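Journal > Visits > Mills and Processing

Visit to the Modton scouring and combing mill

I buy combed top for a small spinning business and have wanted to see the wet end of the process for a while. Modton opens its scouring and combing lines to trade customers once a year, in March, and I took one of the places on the morning tour. Notes are set down in the order the fiber travels, except for the lab, which we were shown first because the scour was being brought up to temperature.

The lab

Revathi Kurup runs fiber testing. Every incoming lot is core sampled before the bales are opened. The cores are washed, dried, and conditioned before anything is measured, and she was firm that an unconditioned sample gives a weight nobody should invoice against. Yield is calculated from the clean dry weight, with the allowed regain added back. Diameter is measured on short snippets cut from the cores, and the report gives the mean, the coefficient of variation, and the percentage of coarse fibers above the cutoff.

I asked about the last figure, which my own supplier leaves off. Kurup's view is that for next-to-skin yarn it matters more than the mean. Two lots can share a mean diameter and feel quite different in a finished sweater if one of them has a long coarse tail. She passed around two hanks spun to the same count from such a pair of lots. I could tell them apart with my eyes closed, though not by as much as I had expected.
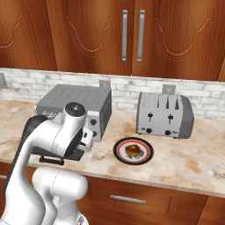 Staple strength is tested on greasy staples, and the position of break is recorded along with the force. A staple that breaks near the middle is worse news for the comb than one that breaks near the tip, because it leaves two short pieces, both liable to end up as noil. I had been reading strength figures for years without asking for position of break, and will start.

Opening and scouring

Greasy wool is sorted on a slatted table before it goes to the opener. Iddrisu Sowah, who supervises the line, had us look at three fleeces with different amounts of vegetable matter. The mill does not carbonize. Anything with heavy burr is refused or sent elsewhere, and light contamination is left for the card and the comb.

The scour is a train of six bowls. The first takes out suint and loose dirt, the next ones carry detergent, and the last are rinses. Rakes move the wool forward slowly and squeeze rollers sit between bowls. Sowah's main points:

- Temperature drops from the detergent bowls to the rinses in steps. A sudden change combined with agitation is what felts a lot.
- Residual grease is checked at the dryer exit and kept low, but not at zero. Overscoured wool is harsh and breaks in carding.
- Liquor from the grease bowls goes through a centrifuge. The recovered grease is sold on.

Water use was the question most people had. The rinse water runs counter to the wool, so the cleanest water meets the cleanest fiber and is then reused upstream. The plant was loud enough that I missed part of the answer on sludge disposal.

Carding and combing

The card at Modton is an older machine that has been reclothed. Natanael Pacheco, the combing foreman, showed us a web held up against a dark board, which is still how they look for neps between instrument checks. After carding there are gilling passes to straighten the fiber, and the direction reverses each time so that hooked ends are presented to the pins the right way around.

The comb itself is rectilinear. It grips a fringe, combs it, detaches it, and lays it over the previous one. Noil falls to a bin underneath and is weighed per lot. On the lot running during our visit the noil was 9 percent, which Pacheco considered ordinary for that wool. He also said that a customer asking for less noil is usually asking for more short fiber in the top, and so for more pilling later on.

That matched my own experience. I had two batches of Prerkia top last year, nominally identical, and the cheaper one pilled at the underarm within a few wears. The mean fiber length (hauteur) was 66 mm on both certificates. The short fiber content was not stated on either.
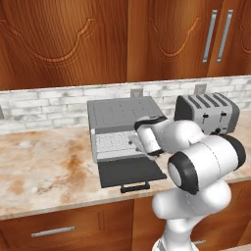
White robot arm at a toaster oven on a marble countertop.

Superwash and untreated top

Modton sends top out for shrink-resist treatment and takes it back for regilling. Yamuna Varghese from the sales office answered questions on this. The treated top has a lower fiber-to-fiber friction, so it drafts more easily and needs more twist for the same strength. Spinners who switch a base from untreated to treated and keep the old twist tend to see the yarn grow after washing. Dye uptake is faster as well, and a recipe carried over unchanged will strike unevenly — I can confirm that from a ruined vat of teal.

Practical notes

Flat shoes are required and hair has to be tied back past the yellow line. The floor near the scour is slippery. Samples may be taken from the bump store only, one handful per lot, with the lot ticket written down. Trade minimums are listed on the order sheet by the door, and lots can be reserved against a deposit.

I came home with samples of two untreated lots and will spin both worsted, at the same count and twist, before ordering.

Contact | Visit index | Back to top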